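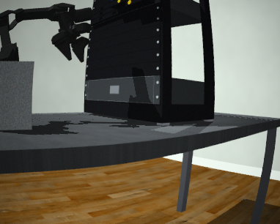 The arm at the rack in the simulator, gripper open.

Last updated: October

I have promised to write something about my evenings with the teleoperation, so I try to do it now while I still remember the details.

Our small project is called Nellel. The aim is that an arm learns to do simple jobs at an equipment rack, and we teach it by remote control. I sit at my desk, I move a leader arm made from the Calloway kit, and the arm in the simulator follows my hand. Everything gets recorded, the joint positions and the gripper together. One recording from start to finish we call a demonstration. When there are enough of them, the training is started on the machine in Nolden and I go to bed.

At this moment I have 359 demonstrations which I consider good. The plan says 900. In total I have recorded 823, so you can calculate yourself how many I have thrown away. Some were bad because my hand was shaking. Many were bad because I stopped in the middle to think, and then the arm also learns to stop in the middle. This was the most difficult habit for me to lose. I now decide the whole path before I press record, and if I become unsure on the way I delete it and begin again.

The rack gives me more trouble than I expected. It is black, the arm is black too, and against the light wall I see mostly the outline. It is hard to judge on the screen how deep the fingers are. I look at the shadow on the lower grey panel a lot, and it helps, but only if I move slowly. I tried also a second view from the side. With two windows open my eyes jump between them and my hand gets worse, so I closed it again.

The wrist is quite bulky, and near the rack I must think about it more than about the finger tips. In the first weeks I was always looking at the fingers, and then the wrist hit a panel and the simulator made the arm jump away. Now I come from higher up and bring the fingers down last.

One small thing for those who use the same Calloway kit: the default speed scaling is too fast for this work. I have set it to 80 per cent. My colleagues at Brekmont keep the full speed and their recordings look smoother than mine, so maybe it is only a question of practice.

Next I want to change the start position a little in every demonstration, as until now I begin nearly always from the same place. I will also try recording in the morning, before the coffee. After nine in the evening my results are clearly poorer.

Filed under: Robots, Teleoperation, Work diary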